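Last week I finally moved my old site to a new host, and I want to write down how it went while I still remember it. The site is called Rundumance. I made it when my HTML was very poor, and I never cleaned it after.

The old host, Olden, gave me 200 megabytes and a control panel with tiny gray buttons. In June they wrote that the plan will close. So I had to copy everything: 751 files in one folder, no subfolders, many with names like "new2" and "new2final". I was a little ashamed when I saw this list.

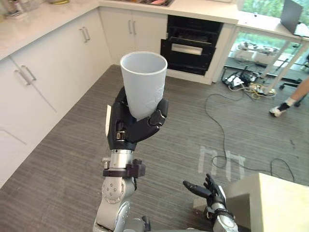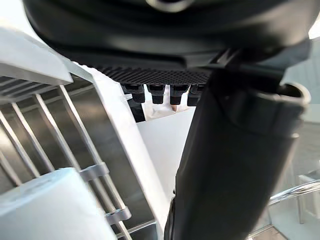
The copying itself took one evening. The repair took eight. Half of my links were written with the full old address, so they all pointed to a place that does not exist anymore. I changed them by hand at first, then I learned how to do search and replace in all files together. I wish I had learned it on the first evening!

I kept the yellow menu on the left side. My guestbook from the Grallovico template did not survive, because it needed a script the new host does not allow. The messages are saved as plain text, and I will put them on one simple page.

If you find a broken link, please write to me. I know already about the two on the music page.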